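5 January 2022

Table surface, Henholm room. Notes for me and for Jasmina.

Today I continued with the pale table. The question is still the same as in November: do we sand and oil the top again, or do we leave it. Hedvig Hedlund wants to leave it. I am not yet decided, so I looked at the top slowly, first from straight over and then from low.

Grain runs diagonal over the whole part I checked. The streaks are thin, a little darker than the ground color, and in places they bend into loops. 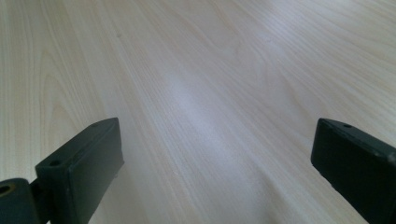 Table top with the glare patch. Loops in the grain at left.

The glare is soft and has no sharp border. I wrote in the old log (entry 215) that a hard border in the reflection would mean the finish is uneven, but I am not sure anymore that this is a good rule. Jasmina, please tell me what they used at Faltham. I remember the name Dufour on the can, but maybe this was only the wax for the drawers.

From the low angle the color changes more than I expected. It goes from silvery to a warm peach on the same board — so for the color card we must always write from which side we look. My November card says only "cream", and this is too little.

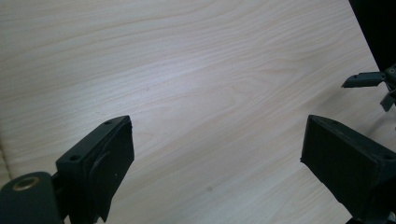
I would also like to compare with the Nirkar board, which had 8 weeks in the window before we measured it. It is still in the storage, shelf label 3,296. If somebody goes there, please bring it with the cloth around it.

To do: new color card with two angles. Ask Hedvig for the grit she used last time. No oil before this is clear.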